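OK, gripper thread, as promised. I've spent most of October swapping fingers on and off the same handheld gripper bodies and I have opinions now. Long one, sorry, get a drink.

1/ Background for the new people: I fold laundry for science. Well, I teach things to fold laundry. Two handheld grippers, one in each hand, I do the fold, the recordings go into training. So whatever finger I pick, I live with it all day, and my wrists have views too.

2/ The three contenders: the Plillow soft pads, the Grandden flat fingers, and a set of hooked ones we printed ourselves from a Hviid file with a couple of changes (longer top finger, a bit less curve on the bottom one).

3/ Rules I made up on the first morning and mostly stuck to: same pile of clothes, same order, 200 folds per finger set. T-shirts, towels, thin pants, the horrible fleece. A fold counts if I'd put it on a shelf in my own house. My shelf standards are medium.

4/ Plillow first. I wanted to love these! They're squishy, they feel great on towels, they never once snagged a thread. But try picking up ONE layer of a t-shirt and you get both layers, every time, and then you're standing there shaking a shirt like you're mad at it.

5/ Also they pick up lint. So much lint. By lunch they were basically two small sweaters and the grip was gone. Wiping them with a damp cloth fixes it for maybe a dozen folds. I started keeping the cloth in my back pocket.

6/ Grandden flats next. Boring, stiff, good. The tips are thin enough to slide under an edge when the fabric is lying flat, and they close dead parallel so you can pinch a hem without twisting it. Best set for towels by a mile, which I did not expect after how nice the Plillows felt.

7/ Where the Granddens lose me is knits. Anything stretchy just sort of bows out in front of the tips. You push, it ripples, you push again, now it's a wave. The trick is to press down a little before you close, but do that wrong and you drag the sheet along too.

8/ Someone in Stilelville (hi, you know who you are) asked why I don't clamp the sheet down. I tried it! Then the wrinkles have nowhere to go and the fabric behaves in a way it never would on a real bed or table. I'd take a sheet that creeps a little over one that lies to me.

9/ The hooked ones. Ugly. I love them. You come in from the side with the jaws open, get the bottom finger under the fold, and the top one comes down on it. One layer, two layers, you can feel which you've got. Pants went from my least favorite item to something I'd do while listening to a podcast.

10/ They're not perfect. The bottom finger catches on drawstrings and belt loops, and the first print snapped on the fleece (of course it was the fleece). Second print has thicker walls and it's still going at 283 folds, because I forgot to stop at 200. 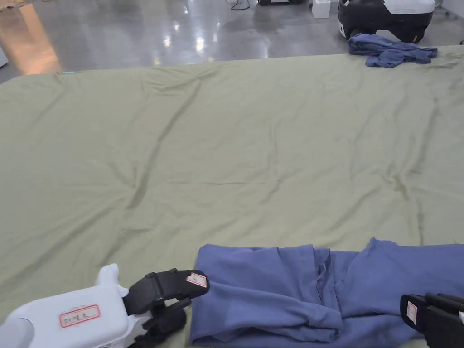 11/ The other thing about pants is that you want both hands working from opposite ends, and that's where weight starts to matter. The Granddens are metal at the base and by midafternoon my left arm was drifting down without me noticing. The printed ones weigh next to nothing.

12/ Cameras, quickly, because three of you asked. I ran the wide lens and the regular one. Wide wins. With the regular lens the fingers block the exact corner you're reaching for, and replaying those clips is like watching somebody fold laundry through a mail slot.

13/ Do keep the exposure locked though. I left it on auto for one whole session and every time I lifted something dark the picture went bright and then sulked its way back. I had to toss up to 20 clips. My own fault, the checkbox is right there on the first page.

14/ Label your grippers!! Left and right, body and fingers, all of it. I mixed up two sets early on and burned an evening matching recordings to hardware by looking at scratches. Tape and a marker would have saved me the whole thing.

15/ So, current setup: hooked fingers for clothes, Granddens for towels and sheets, Plillows in the drawer until I find something fragile enough to deserve them. Swapping takes 2 screws a side and I can do it without looking now.

16/ Next I want to try a thin rubber skin on the hooked tips, just the last bit, to see if it helps on slippery stuff like linings. If you've glued rubber to printed parts and it stayed on for more than a day, please tell me what glue. I've been through three already and my fingers are a mess.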